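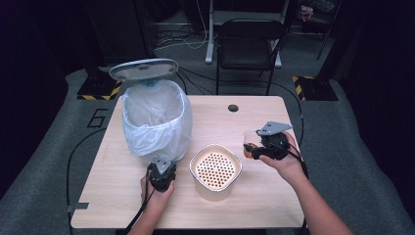

Table at 6, bin with liner, perforated container in front of it, one small clear cup.

February, started 9.40

Waste and leftovers sorting, carried on from last time. Aim for today: get the layout on the table settled so whoever comes next doesn't have to guess. Also find out which liners we're keeping. Also the smell, see further down.

Layout first. Bin back left, lid tipped right back, opening towards whoever is standing at the near side. Square white container just right of the bin and a bit forward. Cups come from the right. Tried the container further over for the first batch, by the grommet hole, and it was a nuisance, you end up reaching across everything with a cup that might be dripping. Moved back. Leave it there please.

Tape marks for the bin and container still to do. White tape is useless on the pale wood top, can't see it under these lights. Get the green stuff from the Ridimside cupboard, if Anwara hasn't used it all on the shelf labels.

Liners. Two kinds on trial, both thin whitish ones off the roll.
Cloltel: softer, folds over the rim easily, stays put. Tears if you pull it by one side. Bit baggy, so you get a lot of spare hanging down the front.
Adlow: crisper, noisier, slides back in when anything with weight lands in the middle. Had to refold it 2 times in one batch and then it went in completely, cup and all, and I had to fish the lot out.
Going with Cloltel. The spare at the front looks scruffy but it does no harm as long as it's outside the bin and not across the opening. Fold it down all the way round, back as well, I keep forgetting the back becuase the lid is in the way. Do the back first then the sides then pull the front down.

Lid. Must be right back past the upright or it creeps. Halfway is the worst, it looks open and then comes down on your knuckles. There was talk of taking it off altogether. I'd sooner keep it, we need to shut the thing at lunch. Hinge wants a wipe, gritty.

Container with the holes. The insert is the fiddly bit. Bits catch in the holes and if you leave them they go hard and then it's a cocktail stick job. Rinse straight away, hot water from the back not the front. Soaked it in the sink overnight once and that was no better than ten minutes under the tap. No washing up liquid left btw, somebody put it on the order.
Dry it upside down on a tea towel, not on the radiator!!
Insert only sits flat one way round. If it rocks turn it a quarter and try again.

Cups. Small clear ones, opened a sleeve of 100 this morning. They crack if squeezed near the rim when empty, better with something inside. Hold low down. Had one go with a proper snap and bits on the carpet, hoovered. The ones from the Ambaye box are a touch wider at the top and don't nest with these, so don't mix the stacks, I spent ages pulling two apart.

Contents. Orangey brown filling shows up nicely through the plastic, you can tell at a glance if a cup has something in it. Pale filling didn't, kept picking up empties thinking they were full. Stay with the darker one. Made up a tub of it, it's in the fridge on the second shelf with the date on the lid. Not for eating.

Order that worked best in the end:
liner in, all edges over
lid back
container down, check it doesn't rock
cups lined up on the right, away from the table edge
one cup at a time, finish it before starting the next
wipe table
I was doing the wipe after every cup before and it takes for ever. After each batch is fine unless there's a spill.

11.15 stopped for tea. Batch 22 done, sheet filled in up to there. Running total on the sheet says 562 but I don't trust the line near the bottom of page one, looks like somebody's written over a number. Anwara to check against her copy.

Smell. Definitely the bin, not the carpet. Emptied it, washed the inside, there was a sticky ring right at the bottom under where the liner sits, must have been from the torn bag last week. Vinegar and water, left it to stand, rinsed in the yard. Better now. If a liner tears take the whole bag out and look underneath, don't just put another on top (guilty).

Carpet round the near side of the table wants a proper clean at some point. Couple of orange spots by the leg, dabbed with kitchen roll, came up mostly. Mat? There's a rubber one by the back door nobody uses. Would need cutting down so it doesn't ruck up under your feet.

Table height ok for me, low for Anwara, she says her back was complaining by the third batch. Blocks under the legs maybe. Ask before buying anything. In the meantime swap over more often.

Afternoon, short one. Did another batch with the Cloltel liner folded extra tight, no slipping. Tried putting cups in the bin base first so they'd land upright, waste of time, they go where they like. Bag fills up faster than you'd think with the cups being mostly air. Change it at two thirds, tie it, straight out to the big bin. Don't squash it down with your hand, sharp edges on the cracked ones.

To do
green tape
washing up liquid
more Cloltel liners, the roll is getting thin
send the rest of the Adlow ones to the kitchen, they'll do for the small pedal bin
Anwara: page one total
wipe hinge
look at mat
label for the tub in fridge, bigger writing

Left it all set up as it was this morning, container rinsed and back in its place. Lid shut. Light off at the far end, the near switch is stil sticking.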